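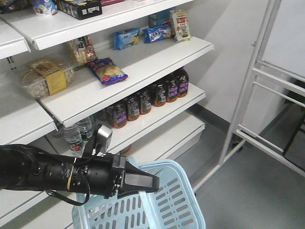
Irkton Hill Walking Club
Minutes of the equipment meeting, October

Present: Catherine Laing (chair), Jiahui Wei, Yatziri Palacios, Senthil Mathew, Aishwarya Varghese (minutes)
The meeting was opened at 7:10 p.m.

1. Minutes of the last meeting
Accepted with one correction. In item 4 the word "stoves" should be "stove". The club has only one gas stove at present.

2. Water filters
Senthil has compared the two pump filters that we discussed in the summer, the Waken and the Sellavix. He used both on the Annamalai trip. The Waken pumps faster but the hose comes off easily when the hands are cold. The Sellavix is slower and heavier, and it can be cleaned on the trail without tools. Jiahui asked if spare cartridges can be ordered for both. Senthil answered that the shop keeps the Sellavix cartridges in stock and the Waken ones must be ordered in advance.
Catherine prefers the Waken for its weight. After discussion it was decided to buy two Sellavix filters at $99 each. Four were in favor, Catherine abstained.

3. Tents
Yatziri reported that the seam tape is peeling on the older green tent. She proposes to seal it again before winter and not to replace it this year. Agreed. The tent will stay at her house until it is done. The groundsheet of the same tent is missing since the spring. Members who were on the May trip are kindly asked to look at home.

4. Sleeping mats
The foam mats were returned damp after the last trip. Jiahui reminded us that mats must be dried before they are handed back, also when the borrower is tired. She will write this on the loan form.

5. Budget
The equipment account stands at $835. Catherine wishes to keep $300 untouched for repairs. After the filters there remains enough for a gas stove, but Senthil asked to wait for the spring prices. No decision was taken. The item comes back at the next meeting.

6. Winter day hike
The hike will be on Saturday, starting from the lower parking lot at 8:30 a.m. Senthil leads. Everyone brings a headlamp, a warm layer and own food. The club lends microspikes, please ask Jiahui before Thursday evening. Yatziri asked if the ridge path will be used. Senthil will decide in the morning according to the wind. If it is too strong, the group takes the forest road and returns the same way.

7. Any other business
Aishwarya asked for a second key to the storage room. Catherine will have one made.
The first aid bag was checked. The blister plasters and one elastic bandage have to be replaced. Yatziri will buy them and bring the receipt.

Actions
Senthil: order the filters, lead the hike
Yatziri: tent seams, first aid supplies
Jiahui: loan form, microspikes list
Catherine: storage key

The meeting was closed at 8:25 p.m.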